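Kitchen Corner – April

Quick one this month, I'm typing between batches and the oven timer keeps going off. Apologies in advance for the spelling.

First the cups. We are switching away from throwaway cups at the Cotville hall, starting with the Thursday-type crowd (the lunch people) and then everybody else as we get more steel ones in. The talk has been going on since before Christmas and I think we're all tired of talking. So it's happening. Bring your own if you have one you like, otherwise take one off the shelf by the sink.

Why steel and not mugs? We had mugs. We had lovely mugs, a whole box from the Hartono family when they closed the cafe, and by the end of winter there were four left with handles. The steel ones bounce. Loud, yes. Very loud on the tile. But they bounce.

Kurniawati Sumampouw did the shopping around and has a folder of prices if anybody wants to argue with her. She looked at three places. The Flastis ones were cheapest but had a rolled lip that traps tea, she cut one open with tin snips to show us and it was not pretty in there. The ones from Haron have a plain lip and stack without sticking. Mostly. If two do stick, cold water in the top one, warm water around the bottom one, wait, twist. Do not bang them on the counter please. The counter has had enough.

We ordered 60 to start with. Another lot when the money is there – the bake sale brought in 297 dollars and most of that is already spoken for, dish soap and the new tap washer.

What it saves: I went through the old receipts and we were getting through nearly 1,000 paper cups every couple of months, more in the cold. I had to add it up twice. A lot of that was people taking a fresh one for every refill, and I include myself in that, I'm a terrible one for putting a cup down and walking off.

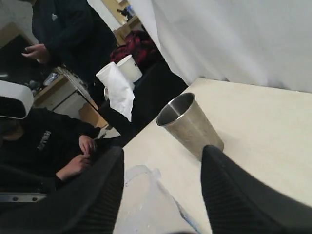 Steel cup on the table, a paper one still hanging on behind.

Paper cups are not banned. There will be a sleeve of them in the tall cupboard for when we run out or when somebody is poorly and wants one. But they won't be out on the side anymore, you'll have to ask or go look. Same goes for the plastic spoons.

Washing. This is the part people asked about the most so I'll try and be clear.

Rinse your own cup when you're done. Just a rinse, hot tap, swirl, out. Then in the gray tub on the left of the sink. Not the one on the right, that's for plates and it gets greasy. Whoever is on kitchen does the proper wash at the end – hot water, a drop of soap, the bottle brush and NOT the green scourer. The scourer leaves scratches and then they look dirty forever even when they arent. Upside down on the rack to drain, ten minutes at least, then a wipe with a dry cloth or they spot. Our water is hard as nails here. If they do get a white bloom inside, a spoonful of vinegar and hot water, leave it while you sweep up, rinse well. Rinse really well. We had one vinegary coffee already and it was mine.

Don't stack them damp. I found a stack of 10 put away wet at the back of the shelf and they smelled like a pond.

Hot drinks – a warning. These are single wall. They get hot right through, much faster than a mug does. Fill to about two fingers below the top, and let it sit a minute before you hand it to anyone. For the little ones and for anybody with sore hands, use the remaining mugs or wrap a folded paper towel round the cup. There are a few knitted sleeves too, purple and mustard, in the drawer with the birthday candles. If you knit and feel like making more, they take hardly any yarn and we'd use every one. Ask at the hatch for the pattern, it's one sheet.

And not in the microwave!! There's a sign going up on the door. Somebody tried to warm their cocoa the first week, no harm done, but lets not.

Names on cups. Several of you want your own cup marked so it stays yours. Fine by me, but no stickers, they go to mush in the wash and block the strainer. Nail polish on the base works and lasts a good while. One dot, two dots, your initial, whatever. I've got a bottle of red and a bottle of a sort of mint green in my apron pocket, come find me. Let it dry overnight before it goes near water.

Paper towels next, while I'm on the subject of paper. Going through those like there's no tomorrow as well. We have a good pile of cut up old bath towels in the basket under the window, use those for spills and table wiping and drop them in the bucket when they're filthy. Keep the roll for grease and for anything you really wouldn't want to wash. I take the bucket home and run it through with my own, so no need for anyone to do anything except use them.

Plastic bags – if you bring cookies or rolls in a bag, please take the bag home or put it in the bag box by the door. They end up all over the tables and then under the tables. The box gets emptied when it's full and they go back to the grocery store collection.

Things we could still use in the kitchen: a second bottle brush, long handle. A dish rack with wide slots, ours is made for plates and the cups tip over in it. Any decent tea towels, no fluffy ones. A lid for the big soup pot, ours is dented and rocks about. White vinegar, always.

Things we do NOT need: more mugs without a home, jam jars, the fondue set (thank you, it's very kind, there are two already).

Next wash-up rota goes on the corkboard at noon on the first of the month. There are gaps in the late slot, there are always gaps in the late slot, it's only half an hour and you get first pick of the leftover cake. Put your name down in pen please, the pencil rubs off and then I'm ringing round at teatime trying to work out whether it says Jo or Joe.

Right, timer. More on the soup pot lid next time if one turns up.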